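4.2 Collecting the coffee demonstrations

I'll be upfront that we picked the coffee task because the lab runs on coffee, and I wanted something everybody on the team already had strong opinions about. It's also a nasty little test for remote control. You've got glass, you've got shiny metal everywhere, and the hands have to work in close under a spout without knocking anything (my shoulders were up around my ears for most of the first afternoon).

All the demonstrations came from two operators, Humaira Usmani and me, wearing the Tosetti gloves and watching through the head camera. We recorded 578 episodes and kept every one that ended with the glass still upright, whether it was pretty or not. I'd argued for throwing out the clumsy ones, but Riku Morikawa talked me round, and I'm glad he did! The clumsy ones are full of small corrections, and those were the bits the policy had the hardest time learning from our tidier runs. Figure 6 shows the two-handed hold we settled on, with one thumb up at the rim and the other hand curled around the side of the glass.
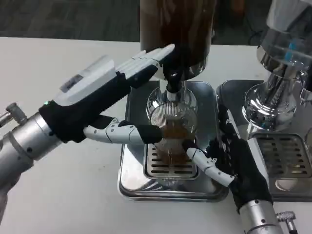
Bravberg Notes on Robot Learning, Vol. 8, No. 3, p. 136

Figure 6. Both hands at the ribbed glass under the spout during a remotely controlled demonstration.

Getting to that hold took longer than I'd like to admit. Early on we both tried to do the whole job right-handed, the way you would at your own kitchen counter, and the left hand just hovered there being no help at all. Without any feel in the gloves, you can't tell a light touch from a hard shove until the glass moves. Johanna Rüegg suggested we treat contact as its own step in the labels — reach, touch, settle, let go — and that cleaned up our behaviour as operators as much as it cleaned up the data.

We also kept moments where only one hand was doing anything useful. An open left hand held back from the tray, with the right index finger on the front of the glass near its base, is a perfectly good thing for a robot to see, and we labelled it as a one-handed touch.

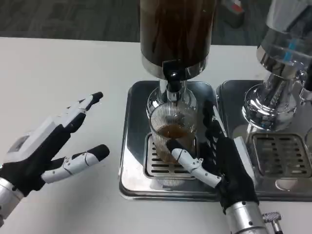
Crisóforo Rosales disagreed with us on that last point when he read the draft. He felt that a waiting hand teaches the policy to wait, and that we should have masked the idle arm in training and let the planner park it. It's a fair worry. We reran the training with the left arm masked during one-handed touches, and the masked policy was slower to bring the second hand back in, so we've stuck with the full recordings for the results in Section 5.

Eturdale Robot Learning Group | Contact: Jihad Kassab | Back to top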